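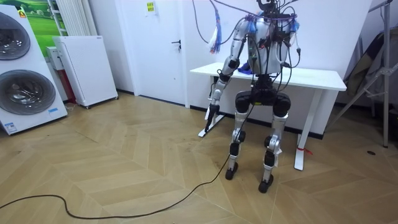

A humanoid robot, a table and a pair of laundry machines.

Opinion | Work & Money

The purchase price is the easy part of a robot budget. It sits on the first page of the quote and everyone argues over it. I have sat through 12 of these meetings for laundries and care homes, and the argument is nearly always about the wrong line.

Look at the floor before you look at the machine. A humanoid with a cable needs a clear path for that cable, an outlet in the right place and space on every side. In a small laundry room that space is already taken by baskets and people. If you have to move a wall, put the wall in the budget.
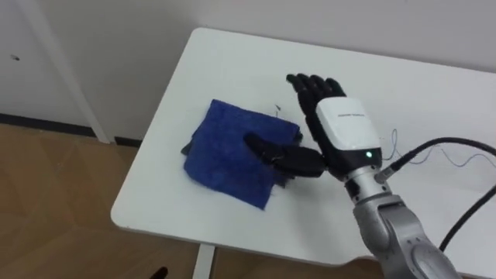

By Anayeli Montes
August 18, 2018

Next comes the hand. Folding a cloth is a job for fingers, and fingers wear out. Ask what a replacement hand costs and how long it takes to arrive. When Sistero sent us a quote last December, spare parts were in a footnote. Ezequiel Barajas, who keeps the books at Valdovinos, moved them to page one and the total went up almost 20 percent. He was right to do it.

Then there is staff time. Someone has to set out the work, watch it and start over when it goes wrong. I would plan on 2 people for the first season – paid hours, written down.

None of this is a reason to stay away. Rent before you buy if the seller allows it, and keep a part of the money back for the second year. A town laundry that spends everything on delivery day has bought a machine it can't afford to run.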